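Notebook, bench 3, January

Fault on the right hand, bottle bagging job. Writing this up the same evening, before everyone agrees on a story. There's already a version going around and I don't buy it.

What happened, as far as I can put it together. We were running the bagging job for Ciscombe: bottles lying down on the green table, robot picks one, lifts, turns it upright, sets it on the plastic. It had been fine all morning at low speed. After lunch, with the speed back at normal, the right hand closed on a bottle, lifted it a hand's width, and kept closing. The grip limit should have caught that and didn't. The bottle buckled at the neck, the cap shot off toward the window, and the hand sat there clenched with the status light green. Green! The arm went on to the next step of the job and tried to place a bottle it had more or less wrung out. Nele hit the stop.

No one hurt. Nele was standing outside the tape, the cap went the other way, and the bottle had nothing in it. I want that written down because it is luck, mostly. Inside the tape she'd have been at cap height.

The official version by mid-afternoon: "sensor noise." Lutz Böttcher had it on the whiteboard before the log had finished copying. I like Lutz, but sensor noise is what we wrote last time, and the time before, and it has never once come with a plot attached. If it's noise I want to see noise. So I pulled the log.

The grip force on the right hand sits flat through the whole close. Dead flat, the same value to the last digit, 2000 samples in a row. Noise wiggles. A flat line is a sensor that stopped talking, or a driver that went on handing over the last number it had. The controller asked "am I squeezing hard enough yet?", got the same small number every time, and squeezed harder. Given what it was told, it did what it was built to do.

Left hand over the same stretch looks normal, with the usual fuzz. Same driver version, same settings file (I compared them, no differences apart from the serial number). So either it's hardware on the right side or it's something that only bites one side at a time. Not ready to choose.

Things I checked, in the order I got to them:

Connector at the right wrist. Seated. Wiggled it with the hand powered and the motion locked out, watching the live value. Nothing on the first few tries. Then, with the wrist bent back the way it is at the top of the lift, the value froze. Let go, it stayed frozen. Straightened the wrist, still frozen. It came back only after restarting the driver. Did that again and got it 4 times out of 5.

Cable. No visible damage where I can get at it. Doesn't mean much, the part that flexes most is under the cover. Not opening that without Nele, who has done it before and still has all the screws.

Driver. The part that bothers me most. When the sensor drops out, the driver doesn't raise a fault. It repeats the last good reading, forever, with a fresh time stamp on it. Someone at Flullent presumably thought this was a kindness, to ride through short gaps. The manual says the hand "handles brief signal loss gracefully." I'd like to know what they call brief. I let it sit frozen while I made coffee and it was still being graceful when I got back.

Safety layer. We were told, in the meeting where we signed off on the tape line instead of a fence, that there was an independent limit on finger current. There is. It's set so high that crushing a bottle doesn't come near it. I don't know who picked the number. The settings file says Bornora default, which I take to mean it was picked for some other job with some other hand and came along for the ride. So our second line of defense was a number copied from elsewhere that we'd never tested. I signed that sheet too.

Lutz came by while I was writing this and we went over it. His points, fairly put:

One, a frozen value could still start with noise, if a burst knocks the link over. True. I can't rule it out. But I can make it happen by bending the wrist with nothing else in the room switched on, so I don't need noise to explain it.

Two, the morning run was clean, and the wrist bends just as far at low speed. Better point. I don't have an answer. Could be that the quicker snap at the top of the lift is what does it. Could be the morning was dumb luck. We should run the slow job for a full shift before anyone says slow is safe, and somebody is going to say it, because Ciscombe want their demo.

Three, the Pickering arm has the same hand and never had this. It has the same hand with a different cable, and it spends its life doing flat pushes with the wrist straight. Doesn't tell us anything.

He took "noise" off the whiteboard and put "link?" which I'll accept, question mark included.

What I did before leaving:

Locked out the right hand. Red tag on the controller, my initials. Please don't clear it remotely "just to home it."

Patched our side so that if the force value is exactly identical for longer than the grip loop should ever see, the job stops and the hand holds position. Holds, doesn't open. We argued over that one. Opening drops whatever it's carrying, holding keeps squeezing at whatever it had reached. With empty bottles I'd take the hold. With anything that breaks or leaks I'm not so sure, and it should be decided per job and written on the job sheet.

Tested the patch by bending the wrist by hand, fingers empty. It tripped 3 times in a row. I don't count that as proof. It's me, being careful, at a desk, with the arm standing still. It hasn't been tried with a moving arm and a real bottle, and until it has I'd treat it as not there.

Reset the table to the layout we'll use for the retest, so there's no discussion later over whether the start was the same. Bottles on their sides, caps left, plastic folded over on the left. Arms parked low over the front edge.

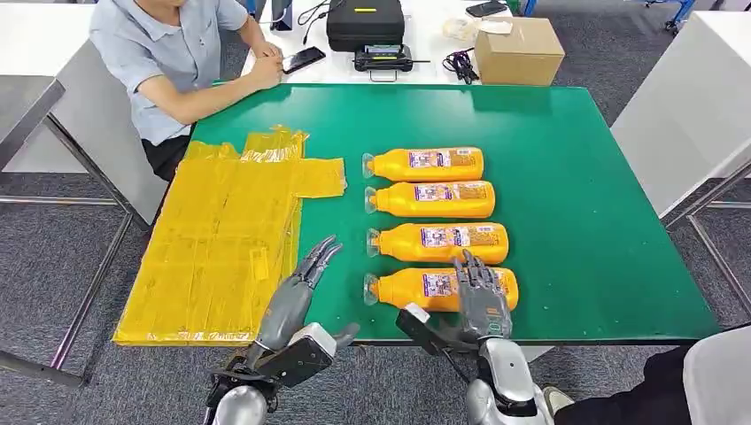
Could the hand have crushed a finger the same way?
The current limit as it's set now wouldn't have stopped it in time, so treat the hand as able to injure until that limit has been lowered and tested.

I'd go further and say the tape line should be moved back until then. The reach of the arm was measured to the fingertips and took no account of parts flying off whatever it's holding. Nele has the same view and less patience with it.

Still open:

Open the right wrist cover with Nele and look at the flex section. Photos before anything gets moved, please. Last time we reseated the lot and then had nothing to show the supplier.

Swap left and right cables, repeat the bend test. If the fault follows the cable, good, boring, buy cables. If it stays on the right side then it's in the hand or the board and I'm going to be unpleasant to deal with for a while.

Write to Flullent asking how long the driver repeats a stale reading, and whether that can be turned off. Send the log with it. Lutz wants to phone. I want it in writing, since the last answer by phone was "shouldn't do that."

Find out what the finger current limit ought to be. Not from the file. Squeeze a load cell, step the limit down, write down where it trips, and keep the sheet with the machine.

Go back through the older "sensor noise" entries and see which logs we kept. I found one so far. Flat line, right hand, shorter than this one, and it came back by itself when the job restarted. The entry under it says "noise, no action" and it's in my handwriting.

Tell Ciscombe. I'd do it tomorrow, before they ask, with the plot. Lutz would like to wait until there's a fix to show. I don't think we know enough to call anything a fix yet. The patch catches one kind of dead sensor, the kind that freezes on an exact value. If it ever fails by drifting, or by sticking and then jumping, we're back to a hand that thinks it's barely touching.

Added later, 7 in the evening: Nele read this and wants it noted that the stop button took a noticeable moment to do anything. She pressed, the arm finished a small piece of its move, then stopped. I'd assumed the button cuts motor power directly. She thinks it goes through the controller first. I looked at the wiring sheet and can't tell from it, the relay is drawn in but the label is for the old cabinet. Until we've traced that by hand the left arm stays off as well. Tagged it on my way out.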